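Buscar en esta sala de prensa Escriba una palabra clave Buscar

NOTA DE PRENSA

Skadix abre las inscripciones de su taller de montaje y puesta a punto de ordenadores de sobremesa

11 de diciembre de 2019

Llevo años escribiendo las notas de Skadix y casi siempre me toca hablar de convenios y de cifras, así que esta la escribo con muchas ganas: ¡volvemos a abrir torres! El taller de montaje arranca en febrero en nuestro local de Ridetti, con 35 plazas y diez sesiones, y desde hoy se puede reservar sitio (el año pasado se nos llenó enseguida y hubo gente que se quedó con el destornillador en la mano).

La idea es sencilla. Cogemos un ordenador de sobremesa de los de toda la vida, lo tumbamos, le quitamos el lateral y aprendemos a colocar cada cosa en su sitio: procesador, memoria, disco, tarjeta de expansión. Antes de tocar nada, las piezas se ordenan en un soporte al lado de la caja, cada una en su ranura, y créanme que ahí se gana media tarde.

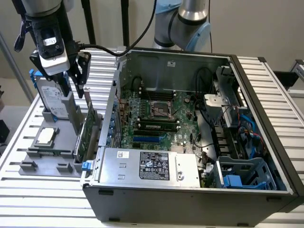 ¿Hace falta saber algo de electrónica para apuntarse?

Basta con tener curiosidad y un poco de paciencia; la primera sesión empieza por los nombres de las piezas y nadie suelda nada en todo el curso.

Lo que más respeto da es el zócalo del procesador. Yo misma lo pasé fatal la primera vez - me sudaban las manos - y por eso le dedicamos una sesión entera. Se levanta el marco de retención, se busca la marca de la esquina, se deja caer el chip sin empujar y se cierra. Con la memoria pasa lo contrario: todo el mundo la coloca con miedo y hay que apretar más de lo que uno piensa, primero comprobando que la muesca coincide.

Este año el temario lo ha preparado Natanael Arruda, que viene del servicio técnico de Platix y tiene una manía estupenda con los cables. «Un equipo bien montado se reconoce antes de encenderlo», nos repite, y luego nos hace volver a pasar el mazo de la fuente por detrás hasta que queda decente.

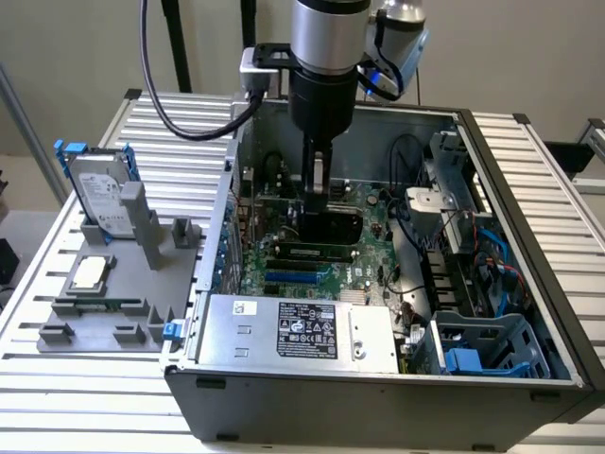

Mencía Arruda Solís
Comunicación, Skadix

Sigo con lo práctico, que es lo que me preguntan por correo. El taller completo cuesta 670 euros e incluye el uso de los equipos, las herramientas y un cuaderno de montaje con espacio para apuntar (¡apunten, por favor, que luego los conectores del panel frontal se olvidan todos!). Las mesas se comparten de dos en dos. Quien tenga en casa una torre parada puede traerla a partir de la cuarta sesión y la revisamos juntos: limpieza, pasta térmica, discos y lo que vaya saliendo.

También estrenamos una parte dedicada al almacenamiento. Veremos cómo se monta un disco de 3,5 pulgadas con sus guías, cómo entra en la bahía y qué hacer cuando el cable SATA queda corto, que pasa más de lo que quisiéramos. 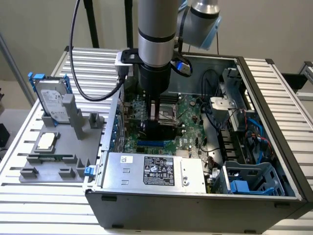
A eso le sumamos una tarde de diagnóstico con Jianguo Cheng, responsable de reparaciones en Bai, que traerá averías preparadas para que los grupos las busquen: una memoria mal encajada, un conector de alimentación suelto y alguna más que no me ha querido contar. Calculamos que esa sesión durará about tres horas, con café.

Las inscripciones se hacen en la recepción de Ridetti o por teléfono, extensión 3814, preguntando por el taller de montaje. Los medios que quieran asistir a una sesión pueden llamar a la misma extensión y les busco un hueco con mucho gusto.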